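We use cookies to remember your preferences and to count visits. Accept all / Manage settings

Workshop notebook, April

Reheating, continued. Raltgate lunch bench.

Started 9:30, later than I wanted. The plan for the morning was to settle the sandwich business, meaning whether a filled bun can go through a small countertop microwave and come out as something a person would choose to eat. I have read a good many confident tips on this and I don't trust most of them. They tend to come with no power setting, no bowl and no mention of how the bread felt five minutes later, which in my experience is when it goes wrong.

The Jumine sheet is a case in point. It says "heat until warm throughout, bread will stay soft." Soft when? Straight out, almost any bun is soft. Leave it on the bench while you answer an email and you have a doorstop. I have written SOFT WHEN in the margin and will keep writing it until the sheet gets changed.

Runs so far, all plain buns with a patty and a leaf of lettuce, straight from the fridge:

Run A, full power, 30 seconds. Patty barely warm in the middle, bread hot at the bottom. Edges leathery by the time I had cut it. No.

Run B, same time, damp paper towel over the top. Everybody's favorite trick. The dome came out wet and wrinkled, and the bottom was the same as in Run A. I'm told the towel "protects the crumb." I see no sign of it. It might do some good with a dry roll from the day before, but that is another test and I haven't run it.

Run C, half power, double the time. Better. Bread even, patty warmer, lettuce a rag. I would eat this one if I took the lettuce out first, so I'm not ready to call it a win for the method. It may only be a win for removing lettuce.

Run D, heated in parts. Patty alone first, then bun for the last few seconds, then lettuce put back cold. Best of the lot by a long way, and also the one no one at lunch will bother with. Two dishes, three trips to the door. Put it on the sheet anyway, under "if you care."

Notes on bowls. Somebody has decided a shallow bowl beats a plate because it "holds the steam in." With no cover on, I can't see what is being held. What the bowl does do is keep sauce and crumbs off the turntable, and that's reason enough to use one. I'd just like us to stop claiming more for it. The bottom of the bun also sits in whatever drips out of the patty, and a soggy base was the main complaint from the Yupanqui lunches last month. A folded piece of dry paper under the bun helped a little in Run C. Helped a little is all I'm prepared to write.

Notes on dials. A knob is fine until you want a short time. The gap between nothing and one minute is about as wide as my thumb, so a short run set by eye can be off by half again. I used the bench timer and opened the door by hand to stop. Any result from this room that was timed off the dial should be treated as gossip, and that includes my own from March.

Zoner, in their kitchen notes, number the recipe 368 and give a wattage. Good for them. Ours says nothing about wattage, so "full power" above means full power on whatever oven was on the bench. I will not be comparing our numbers with theirs, and I'd ask that no one else does it for me in the shared file.

Standing time: two minutes with the door open seems to let the wet top dry off a bit without the patty going cold. I only tried that twice. It needs more runs before it goes anywhere near the sheet.
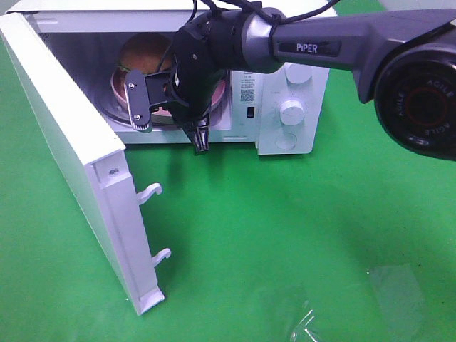 Should the lettuce come out before heating?

Take it out if you can. Lettuce goes limp well before the patty is warm, and the water it gives off ends up in the bread.

Still open:

- Day-old bun, towel versus no towel. If the towel makes no difference there either, I want it off the sheet.
- Toasted bun. I suspect toasting only hides the problem, but it hides it well.
- Cheese. Leaving that alone for now.
- Whether anyone tells a good reheated bun from a middling one when hungry. Blind tasting, late lunch, no talking.

Wiped down the turntable and put the bowls to soak. Log sheet 1683 has the times, in pencil, in my bad handwriting. Buns for the next round are in the bread drawer with a note on them. Please don't eat those.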